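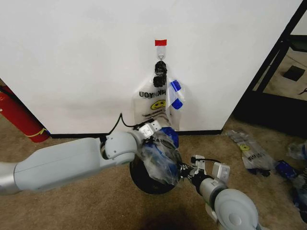

Flalto Trailer Works - Progress Report on the Axle and Brake Service Program
Reporting period: July through October
Submitted to: Getley Equipment Fund

1. Status

The second service bay at the Iston yard opened in July and has been in daily use for the whole period. The bay handles single and tandem axle trailers up to the gooseneck class. Triple axle units still go to bay one, where the lift has the longer runway.

We completed 107 brake and bearing jobs in the period. Most were utility and livestock trailers. Enclosed cargo trailers made up a smaller share than we planned for, and we have moved the related parts budget to hubs and drums.

2. Equipment

The Paulík brake tester was installed and calibrated in July. It reads each wheel separately and prints a slip that goes into the job folder. Two faults came up in August, both in the left load cell cable. The supplier replaced the cable under warranty and routed the new one through conduit - no faults since then.

The bearing press is in place. The wheel balancer is on order and has slipped by one month. Balancing is still sent out, which adds a day to jobs that include new tires.

3. Parts inventory

Stock on hand at the end of October was 1394 line items against a target of 1000. The excess is mainly older leaf springs and hangers that came over from the sales lot when the two stockrooms were merged. We will return what the distributors accept and sell the rest over the counter. Electric brake magnets ran out once, in September. The reorder point has been raised.

4. Spending

Spending on tooling is within the approved line. The one item over budget is the floor drain in bay two, which needed a deeper trench than the drawing showed. The overrun was $695 and was paid from our own maintenance account. No change to the grant amount is requested.

5. Open items

- Wheel balancer delivery and setup.
- Written inspection checklist for surge brake couplers. The draft is in use but the breakaway section is incomplete.
- Second set of axle stands for bay two. Stands are shared between bays at present, and this holds up tandem work in the afternoon.
- Compressor line to the outside wash pad. Quote received, work not scheduled.

The parts return list and the tester calibration sheet will be sent with the next report.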